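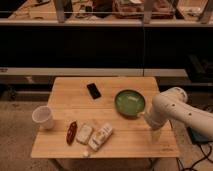

The Drop Zone and Its Discontents

By Soledad Ostrowski

Every few years someone discovers that people put things down on tables. The discovery is then given a name and sold back to us. In the nineties it was the landing strip. After that came the launch pad, then the command center, and this September the word is "drop zone," which is the title of a course I paid $59 to take at my own kitchen counter.

The course comes from Dirberg, a home organizing firm that used to sell closet rods. Its pitch is that a household loses its grip in one place, the first flat surface past the door, and that if you fix that surface the rest will follow. You are asked to clear everything off, then put back only what has "a reason and a return." A phone has a reason. A paper cup does not. A bowl is allowed if it is holding something, and an empty bowl is described in the workbook as "an invitation." I read that line several times and still can't tell whether the invitation is supposed to be good or bad.

My trouble with this begins with the kind of things that end up on a table in the middle of an ordinary day. A phone, face up. A white paper cup. A green bowl. Something in a dark red wrapper, a couple of boxes, a small white scrap of whatever it is that small white scraps come from. Dirberg would call this a failure of systems. I would call it a table.

Hilde Peeters, who wrote the course, was polite about it when I called her. She has been inside nearly 2,000 homes, by her own count, and she believes the table is where decisions go to be put off. "You set the box down because you haven't decided about the box," she told me. I asked what there was to decide about a box. Whether it's pantry, bathroom or trash, she said, and whether you will do it now.

Fair enough. But I have watched people who do it now, and they don't seem to have more time than I do. Sherif Hegazy followed the method for two months in a one-bedroom he shares with his brother. His table stayed bare. The things that used to live on it moved to the top of the refrigerator, then to the passenger seat of his car. "I never had fewer things," he said. "I had to walk farther to get to them." He still has the label maker.

There is a business in the bare table, of course. Proleneo sells a divided tray for $59, the same price as the course, with a slot for the phone and a shallow well for what the catalog calls "daily smalls." De Haan makes a heavier one with a lid. I borrowed one of each. The Proleneo tray took up a third of my table and held about as much as a soup bowl. The lid on the De Haan was handsome, and within a few days I was setting mail on it.

Luuk Willems, who repairs and refinishes tables out of a shop in Dudau, has a different complaint. He likes to see wood used, and he says the customers who worry most about a clear surface are often the ones who put a cloth over it. What he tells them is dull and I think correct: wipe up spills, don't park anything hot on the bare wood, move the heavy things once in a while so the color changes evenly. He has no opinion about the phone.

I did find one person who got something out of all this. Anjani Tarigan runs a small bookkeeping practice from her dining table, and she kept a single rule from the course and ignored the other workbook pages. Before supper, food goes to the kitchen and wrappers go in the trash. Everything else can stay. It takes her less time than it took me to fill out the welcome survey, which asked me to rate my relationship with my countertop from one to ten.

Peeters, when I described this to her, said it sounded like a good first step. I asked what the second step was. There is a second course, it starts in the spring, and it covers drawers.

I haven't signed up. My table has a cup on it as I write, and a bowl, and two boxes I have yet to decide about. Supper is at seven and I'll need the end nearest the stove.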